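Come Fold With Us: Helpers and Visitors Wanted for the Bralstead Open Day

Hi all! I'm Araceli Campos, and I look after visitors at Trellness, where we teach robots to deal with laundry. Every January we open up the workshop for a day, and every year I leave the asking far too late, so this time I'm getting the call out early (well, earlier). I need 20 people. Some of you would be paid floor hosts, the rest would be what I call guest folders, and I'll get to both in a minute.

The open day runs at our place in Bralstead, upstairs from the old Drusden print shop. If you came last time you'll remember the stairs. There is an elevator now, around the back by the loading door, and it fits a wheelchair or a stroller comfortably. Doors open at 10 in the morning and we wrap up at 4, and the kettle is on the whole time.

What do people come to see? Mostly one table. Two arms, a pile of clothes, and a person nearby who can explain what's going on. We'll run shirts in the morning and socks after lunch, with a longer break in between because everyone wants to ask questions at once and I'd like my team to eat something. It's slow to watch, I'll warn you now, and people get completely hooked on it anyway. Last year I had a retired tailor stay for the whole afternoon. She had opinions on our sleeves!
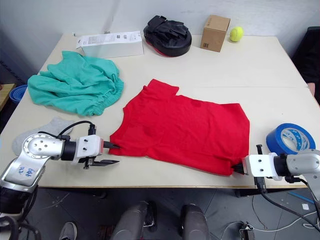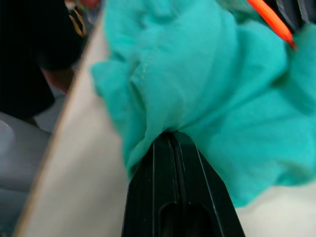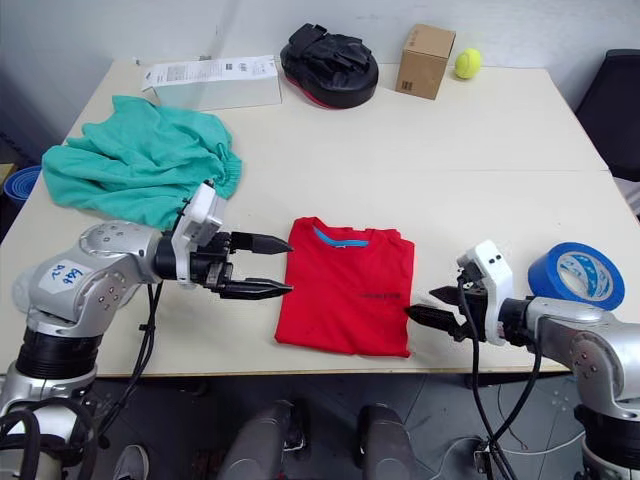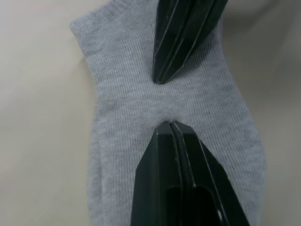
The floor host job is the one I'm fussiest about, so let me spend a bit of time on it. I'm looking for 6 of you, and you don't need any background in engineering. You need to like talking to strangers and be OK saying "I don't know, let me find someone." You'd stand with a group of visitors and tell them what to look for, and the small stuff is what gets people. Take a T-shirt like our red one: point out where each gripper is before anybody starts asking about software, and let folks guess what should happen to the sleeve. Then ask them how they'd do it at home. You will hear a dozen different ways to fold a T-shirt and every one of them will be defended with real passion.

Hosts get $500 for the work, which covers the open day itself plus two evening practice sessions before it. Lunch is on us. You'd be on your feet a lot, so wear shoes you trust. We give you a shirt to wear and you can keep it.

Guest folders are the other part of the call. I'm after the remaining people here, and this bit is unpaid, though you get lunch and a ride from the train station if you need one. You come in for an hour, sit down at a regular table with a basket of clothes, and fold them however you normally would while visitors watch and chat with you. Then your group walks over and sees the robot handle the same kinds of things. I love this part. It gets people talking in a way that a slideshow never did, and I say that as the person who made the slideshow.

Good folders come in all kinds. Fast, slow, left-handed, one-handed, people who roll their socks, people who have never matched a sock in their lives. You must be 13 or older to sign up, and anybody under 18 needs a grown-up along for the day. Visitors can be any age.

A few practical things:

Please don't wear dangly bracelets or long scarves if you'll be standing near the arms. There's a taped line on the floor for the day and everyone stays behind it while they're moving, hosts included.

You can bring clothes for us to try! Clean ones, please. Soft things with elastic waistbands are very welcome, and so are plain T-shirts and ankle socks. No zippers this time and nothing you'd be sad to get back wrinkled.

Photos are fine. If you'd prefer not to be in other people's, we'll have stickers at the door.

Our friends at Goicoechea are doing the food again, so yes, the little potato things will be back. Tell me about allergies when you write.

To put your name in, send me a short note saying which role you want, whether you can make both practice evenings (hosts only), and how you fold a T-shirt. That last one isn't a test, I just enjoy reading them. No resume needed. I answer everybody, usually late in the evening once the workshop is quiet, and I'll keep a waiting list in case someone drops out.

If you only want to visit, you don't have to sign up for anything. Turn up, take the elevator or brave the stairs, and ask for Araceli.

Last updated: November

Related
Getting to the Bralstead workshop
What we learned from last year's open day
School groups: how to book a morning
Evening talks at Trellness, spring list

Comments

mapleandtwine: Can two of us sign up to fold together? My sister does the socks in our house and I do everything else.

Araceli: Yes please! Put both names in one note so I give you the same hour.

dkw_bralstead: Is the parking lot behind Drusden open that day or is it street only?

Araceli: Lot is open, but it fills up before lunch. Come early or use the side street.

Pat R.: I roll my T-shirts. Am I still welcome?

Araceli: You are, but sit near the tailor at your own risk.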